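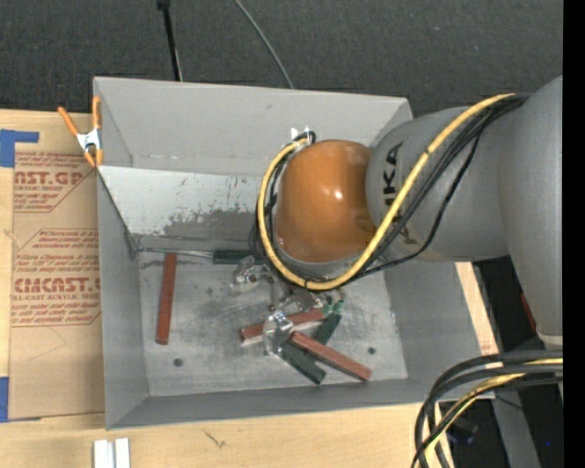

Home Diary Garden Recipes Contact

March, the week of the soup

Last updated: March

Up at 5 again. I don't set the alarm for it anymore, I just wake up. The kitchen was cold so I put the oven on with the door open a crack, and sat next to it with my coffee and the notebook until it got light. Wind from the north all night. The bucket I left by the back step had blown clear across to the fence.

The main thing this week is my mother's recipe box. I have been putting it off since we cleared the apartment. It is a gray tin with a hinge that sticks, and it has been sitting on top of the refrigerator under a pile of seed catalogs. I took it down after breakfast and went through the whole thing at the table, card by card. There are 77 cards. I had guessed more. A lot of what I remember her making isn't in there, so she must have done it from her head, and that is gone now unless Katia Bortolotti has it.

Most of the cards are in pencil. The ones from her first years in Rorano are in a neat upright hand and the later ones slope and run off the edge. She had no system. Plum cake is filed behind pickled beans, and behind plum cake is a receipt from the shoe repair place and a list of people to send cards to. I left everything in the order I found it.

The soup is the one I wanted. The card says barley, beans, one onion, the rind of the cheese, "water to the line." No quantities for anything else. The line was a scratch on the inside of the big pot, and my brother has the pot. I called him at noon and he went and measured it for me. He said it came to 2 inches below the rim, and then he couldn't find the tape to tell me how tall the pot was. He is going to call back.

I made it anyway in my own pot. Soaked the beans overnight, cooked them an hour before the barley went in. It came out too thick. I thinned it and then it was too thin, so I left the lid off and did the ironing. By four it was close. The taste was right in the middle of the spoonful but it started wrong, if that makes sense. I think she browned the onion a lot darker than I do. I wrote "onion darker" on a fresh card and put it in behind hers.

Walked down to Lombardi for bread before they closed. They have moved the counter to the other wall and everyone was standing in line in the wrong place, me included. The round loaf has gone up again. I bought a half. The woman ahead of me wanted to return a jar of honey because it had set hard, and the girl told her to stand it in warm water, and she said she knew that, she just didn't want to. They gave her the money back. 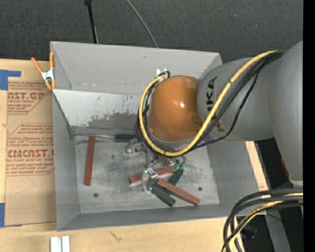 Orange and gray, March.

Wrote to Katia in the evening. She lived across the landing from my mother for most of her life and they cooked in each other's kitchens, so if anyone knows about the onion she does. I asked about the soup, the walnut bread, and the thing with chestnuts that we had at New Year's and never had a name for. I also asked if she wanted the blue dish back. It was hers to begin with, I'm fairly sure. It took me three tries to get the letter right. In the first one I sounded like the tax office.

Next day. Rain, then sleet, then rain. Stayed in. Finished copying the first 60 cards into the ledger, the long one with the green spine. My hand hurts. I am copying them exactly as they stand, spelling and all, and putting my own notes on the facing page in ink so nobody gets them mixed up later. She spelled cinnamon three different ways. One card only says "Fladus, less sugar." I have no idea who or what Fladus is. It could be a person, it could be a brand of pudding. I copied it in.

There is also a card in somebody else's writing for a fish pie, headed Tivside, with a drawing of how to fold the crust. Very careful little arrows. We never had fish pie at home that I can remember. My father wouldn't eat fish. She must have kept it for the arrows, or because she liked whoever gave it to her.

My brother called back at supper. The pot is 11 inches tall, so the line is at nine. That is a great deal more water than I used, and it explains the thickness. It doesn't explain how the bowls were never watery. Maybe she boiled it down all afternoon. I do remember the windows running with steam when I got in from school, and drawing on them, and being told not to.

He asked if I wanted the pot. I said no, he should keep it, he uses it for crabs. Then I lay awake thinking I should have said yes. I might ask him in the summer when I go up.

Other things, so I don't forget. The tap in the bathroom needs a washer. The early peas are up on the windowsill, leggy, and I turned the tray around. Paid the water bill. The gray cat from next door has been sleeping in the woodshed and there's hair all over the kindling. I put an old towel down for him and he slept beside it.

Second try at the soup tomorrow. Beans are in the bowl already. I am going to take the onion as far as I dare, and fill to the line, or what would be the line if my pot were hers, and start it right after lunch. I have two cheese rinds saved in the freezer and will use the bigger one.

Ten past nine. Bed.

Recent entries
The seed order, and what I left off it
Clearing the apartment, second trip
A new washer for the kitchen tap
Walnut bread, no luck
Snow on the woodshed
Bus to Rorano and back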